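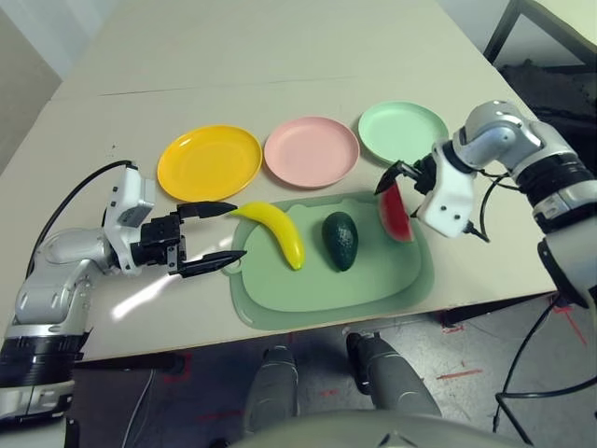
I started Kedinel because I wanted to teach people to cook Thai food at home without scaring them, and I still run it pretty much by myself, in the back half of a former dry cleaner's in Tovville. My name is Yupin Suksawat. If you have come looking for a culinary academy with tall hats and a diploma at the end, I'm afraid you'll be disappointed (we do have a very nice kettle, though). You get a table, a cutting board, a knife I've sharpened myself, and a plate to put your dinner on. I buy plastic plates in cheerful colors, a yellow one, a pink one, a mint green one, and people get surprisingly attached. I've had grown men ask for the mint green before they've even taken their coats off!

How it began

I was a bookkeeper for years, and I was a decent one. I cooked in the evenings and on weekends, mostly the food I grew up with, and my neighbors on Thaweesak Street kept inviting themselves over and then asking how I'd made things. So I'd write the recipe down and hand it across the fence, and a week later they'd be back saying it hadn't tasted right. I went over to one neighbor's kitchen to see what she was doing. She was following every word, poor thing, but she had never once tasted the sauce before serving it. She thought that was cheating.

I think about that a lot. So much of the cooking I know is tasting, adding a squeeze of lime, tasting again, deciding it's a bit flat, adding fish sauce, and I had left all of that off the card. The next time she cooked I stood beside her with a spoon, and supper was wonderful, and she told her sister, and her sister brought two friends from work. That was my first class. I charged them for the groceries and felt guilty about it.

I kept the bookkeeping going for a good while after that, half days, and when the dry cleaner's closed I went to look at the place on my lunch break and signed the lease before I'd told my husband. He's forgiven me. He also painted the ceiling, twice, because the first white was too blue.

What we teach

The class most people start with is called First Supper. It runs for 5 evenings and by the end of it you can make rice without looking at a clock, a stir-fry with basil, a green papaya salad, a plain clear soup for when somebody in the house has a cold, and one curry. You'll pound the curry paste by hand the first time. After that I don't mind if you use a blender at home, or a tub from the store, and I'll tell you which tubs I like.

Then there's Noodles, which is one long afternoon and very loud, and Sunday-Style Cooking, which is never held on a Sunday and which I really ought to rename. In April we do a run of mango sticky rice evenings. Those fill up first every year, so if you want one please write to me early and not the night before (you know who you are).

I teach children too, from the age when they can be trusted near a hot pan, and a parent comes along with each of them. The kids are usually braver with the seasoning. The parents are better at washing up, though it's close.

I don't teach sushi. I get asked every week, and I'm always sorry to say no, but I'm no good at it and you'd be paying me to find out. I don't do fruit carving either. My aunt could turn a watermelon into a peony and I inherited none of it.

How a class goes

We begin at half past six with tea and something to nibble, so that nobody is chopping on an empty stomach. I show you the dish once, start to finish, talking the whole way through, and then you all make it. I walk around with a jar of clean spoons. We eat together at the end, and whatever is left goes home with you.

A class costs 49 dollars and that covers everything you cook and eat. First Supper is 246 dollars if you book the whole set, and I know that's only a penny-saver's difference, my husband has pointed it out, but booking the set means your place is held for every evening even if the rest of the town wants it. If money is tight, write and ask me. I keep a place back in most classes and I don't need to hear the reasons.

I can work around most allergies if I know ahead of time. Peanuts are easy to leave out and shellfish is manageable. Fish sauce has a good vegetarian stand-in that I make myself from mushrooms and soy, and I'll send you off with the recipe.

The newsletter

I write a letter called Jusadix every month, and no, it doesn't mean anything. It was a word my daughter made up when she was little for the crunchy rice at the bottom of the pot, and we still use it at home. There's a recipe in each one, news of new classes, and a fair bit of grumbling about the price of limes. There have been roughly 70 of them so far. I print a few for people who don't like email and leave them in the basket by the door.

Finding us

We're on the corner across from the post office, with the old cleaner's sign still up because I like the lettering. Use the side door, the front one sticks. You can park behind the building after six. If you get lost, call, and let it ring for a while. I'm probably at the stove and I'll get to you as soon as I've turned the heat down.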